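Our water bill went up again in November, so I spent a Friday finding out where the money goes. Short thread for anyone in Drondham who got the same letter.

The bill has two parts. There's a fixed charge you pay even if you never turn on a tap, and then there's usage. Most people I talked to thought it was all usage.

Our fixed charge went from $53 to $64. The usage rate didn't change at all. So if you cut back on showers and your bill still went up, that's why.

I called the billing office and got Ewan Aitken, who was patient with me. He said the fixed part pays for pipes, pumps and meter reading. The old main under Matei Street is 18 inches across and it's next on the list to be replaced.

You can still bring the usage part down. In our house the kitchen and the toilet were the two places worth looking at.

Gray cabinets and white marble:
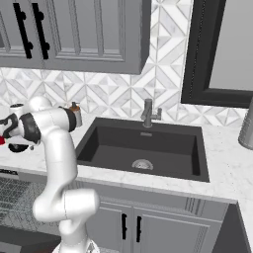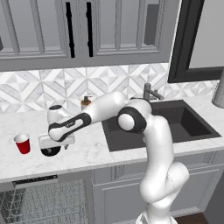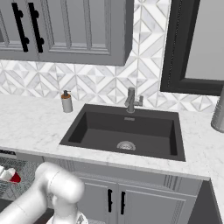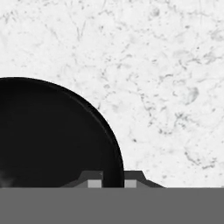 The toilet was the bigger problem. Put a few drops of food coloring in the tank, don't flush, and come back in half an hour. If there's color in the bowl, the flapper leaks. Ours did.

A new flapper cost me $7 at Grilow. It took longer to find the shutoff valve than to swap the part.

Next, read your meter. Write down the number before bed, use no water overnight, and read it again in the morning. If it moved, something is running. Ice makers and water softeners count, so switch those off first.

If you do find a leak and fix it, ask for an adjustment. Edith Flores two doors down got one month of usage credited. She sent in the receipt for the part and both meter readings. They will not adjust the fixed charge - I asked.

Renters: check your lease before you call. In a lot of buildings here the account is in the landlord's name and the office won't discuss it with you.

The rate sheet is on the back of the letter, in the small print under the payment slip. I'm still waiting to hear if the fixed charge goes up again next year. Will add to this thread when they call back.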